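The lamps at Pumley came with the building, and Ingrid Nakamura had been told she could keep them or take them down. She kept them for most of a year. Then in December the lease ran out and the question came up again, this time with a date on it.

"They stay," said Esperanza on the phone. "The agreement says fixtures stay."

"Which are fixtures?"

"Anything with a wire going into the ceiling."

Ingrid looked up. A great deal went into the ceiling. It was white, the beams and the ducts painted the same white as everything else, and the wires ran along them. She had done some of that wiring herself, on a ladder, with her sister holding the bottom.

"The spotlights are mine," she said.

"Do you have a receipt?"

She said she would look for it.

The receipt was in one of the boxes, and the boxes were already taped. She had packed them the way her mother packed, by size and without regard to contents, so that a stapler was in with the tablecloths and the good scissors could be anywhere. She cut the tape on the first box with a house key. It held cups. The second held cups and a telephone directory from Edside, where she had lived before, and which she had no memory of carrying from there. She sat down on the floor and read the names of plumbers.

It was a wooden floor and the best thing about the place. When she took the room it had been covered with gray carpet tile, and she and her sister had pulled up the tile over three evenings and scraped at the glue for two weeks after that. The boards underneath were scarred near the door. She had oiled them twice. Nothing in the agreement mentioned the floor, so she supposed it had been a gift.

She had taught bookbinding there. The classes met in the evening, at two long tables, and in the first month more than 50 people put their names on the list. By spring the list was shorter. The ones who stayed were quiet and came early. One man, a retired bus driver, had bound every calendar his bank had ever sent him. A girl from the high school made books so small that she had to turn the pages with a pin, and she gave one to Ingrid, and Ingrid had put it somewhere safe.

That was something else to look for.

In the fourth box she found the spotlight receipt, folded inside the instructions. It was from Skekirix, the electrical supplier out past the rail yard, and it had her name on it. She took a picture of it and sent it to Esperanza, who managed the building for an owner neither of them had met.

The answer came ten minutes later. *OK. Spots yours. Pendants stay. Please patch any holes.*

Ingrid got the ladder.

The trouble with patching was that she had no white to match the white. She had painted the long wall herself, and she had bought the paint at a closing sale, and the label on the can had only a number. The can was gone. She went down to the hardware store on Park and stood in front of the cards, holding a flake of paint in a folded napkin. The clerk put the flake against one card and then another.

"It's this one," he said. "Or it's this one, and it's gotten dirty."

"Which would you buy?"

"How big is the hole?"

She showed him with her thumb and finger.

"Toothpaste," he said. He sold her the smaller tub of filler anyway, and a brush, and it came to 16 dollars.

When she got back Esperanza was there, standing in the middle of the room in her coat. She was younger than her voice. She had a clipboard with the inventory on it and had started without waiting.

"Two pendant lamps," she said, and made a mark. "One sink. One window, with lock. Is there a lock?"

"There's a nail."

Esperanza wrote that down. They went to the far end and looked at the nail together. The window was small, and in the mornings the light came through it and lay on the floor as far as the second table. Ingrid had always given that seat to whoever was sewing. She didn't say so. Esperanza pushed on the sash and it held.

"A nail's fine," she said.

They did the rest of the list. It was a short list for a room that size. The two tables were not on it and neither were the presses, which had gone on Wednesday to a woman who printed wedding invitations. Esperanza stopped at the long wall and ran her hand along it. There had been shelves there until the weekend. Ingrid had filled the screw holes and sanded them, and had gone over the sanding with a damp cloth and then a dry one.

"What was here?"

"Paper, mostly. The thick stuff at the bottom."

"I can't find the holes."

"There were 60," Ingrid said. She had counted them while filling.

Esperanza tried again, with her fingertips this time, and her eyes on the ceiling like someone feeling for a light switch. After a while she made a mark.

"What's coming in after me?" Ingrid asked.

"I don't know. They want it white, though. They asked if it was white."

Ingrid climbed up and took down the first spotlight. It was hot and she had to wait, and while she waited on the third rung with her arms folded she could see the tops of the ducts, where she had never dusted. There was a pencil up there. There was a bone folder too, one of the good ones, that somebody must have set down when they were helping her hang the Christmas paper. She put them in her pocket.

"Leave one," said Esperanza from below.

"One what?"

"One spot. If you want. It gets dark in here at four, and I have to show it to people." She looked at her clipboard. "I could take something off the cleaning charge."

"How much is the cleaning charge?"

Esperanza told her.

"That's a lot, for cleaning."

"I don't set it."

Ingrid thought it over. The spotlights had been bought for the tables, and she was going to be working at her sister's, in a spare bedroom with a low ceiling and a lamp that clipped to the headboard. She had no use for six of them there. She had no use for one.

"Take all of it off," she said, "and I'll leave you the one nearest the wall."

Esperanza called somebody. She walked down to the window while she talked, and stood with her back to the room, and Ingrid heard her say *no* and *no* and then *black, a round one, it works fine*. When she came back she drew a line through something and turned the clipboard around so that Ingrid could sign.

The signing line had the date typed under it already, Sat 12 December, and a space for the time. Neither of them had a watch. Ingrid wrote *afternoon*.

She took down the others once they had cooled and wrapped each one in a tablecloth. There was space for them in with the cups. Her sister came with the car, and they made two trips to the curb and then a third for the ladder, which had to go in through the back window with a red sock tied to the end.

The tiny book turned up in January, in the telephone directory, at the page for plumbers. She must have put it there to mark the place when she was on the floor, and she must have had it in her hand to do that, though she couldn't recall where she had picked it up. She read it through with a pin. It was about a horse.

She called Esperanza once more after that, about the deposit. The check had been mailed. They talked for a minute about the weather and Ingrid asked whether the room had been let.

"Not yet. I've shown it a few times."

"Do they like it?"

"They like the floor," Esperanza said. "They ask what's under it."

"What do you tell them?"

"I say I'd have to look it up. Then I put the lights on."
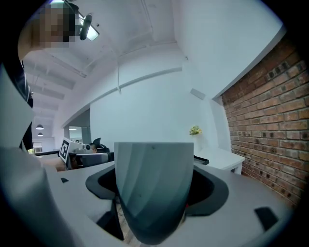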